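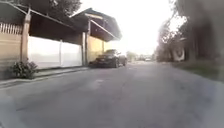 A residential street, with a carport at left and a long way to look down.

Opinion > Columns > The Unexplained

I Would Like a Better Class of Lake Monster

By Raed Bataineh
6/27/22

The Skenavness monster is back, and I regret to say she has not been working on her act.

For anyone who missed the latest round, a man on a rented pontoon boat filmed 29 seconds of a dark hump moving across Lake Skenavness. The hump goes left. It keeps going left. Then the man says a word this site won't print, the phone swings down to his sandals, and we get a good long look at those. I've watched the thing more often than I've watched some movies I paid for. I could pick the sandals out of a lineup. The hump could be anything from a large otter to a small regret.

I should say where I stand. I don't believe in the monster. I would love to, and every November I drive up to the annual Monster Supper, where 156 people ate chili in a church basement last year and listened to one another's sightings with real courtesy. It's the best-behaved crowd I see all year. My complaint is with the rest of us, the ones who pass the clips around.

We've become terrible at wanting a monster. When my aunt told her lake story, it took an hour. It had weather in it, and a cousin who owed somebody money, and the monster didn't come in until the coffee was cold. You didn't believe a word and you slept with the light on. Now the story is a link with three exclamation points, and the whole business is over before the microwave beeps.

Then come the comments. The hump clip had more than 1000 of them when I quit reading, and they fall into two heaps. One heap says "log." The other heap says "wake up." I can't find much to choose between them. The log people have rarely looked at a log, which seldom travels against the wind, and the wake-up people would say the same thing if you showed them a log.

Anjani Sinaga has run the boat launch for years, and I asked her what she made of it. "Boat wake," she said. "It hits the far shore, comes back, and crosses itself. You get a lump." She sees it most calm evenings. I asked if she had ever seen anything she couldn't explain. She thought about that for a while and told me about a noise under the dock in the winter of the big freeze, and I'm not going to repeat it, partly out of respect and partly because I was at that dock after dark when she told me.

That's the stuff I want. One sober person, one odd noise, no link.

The county, meanwhile, is thinking of spending $4000 on a fiberglass monster for the turnout on the lake road. Sulastri Goh, who drew the sketch, has given it eyelashes. I was ready to be snide about this. Then I saw the sketch, and it has more personality than anything filmed on that lake in my lifetime. Put her up. Let kids climb on her. Just don't put a plaque with "facts" on it, as the current proposal would, with a length and a diet. We don't know her diet. It may be sandals.

Send your sightings to the usual address. Please include the weather, and take your time getting to the hump.

We use cookies to remember your preferences. Accept | Manage settings

Contact us | Copyright Clakov Media | Back to top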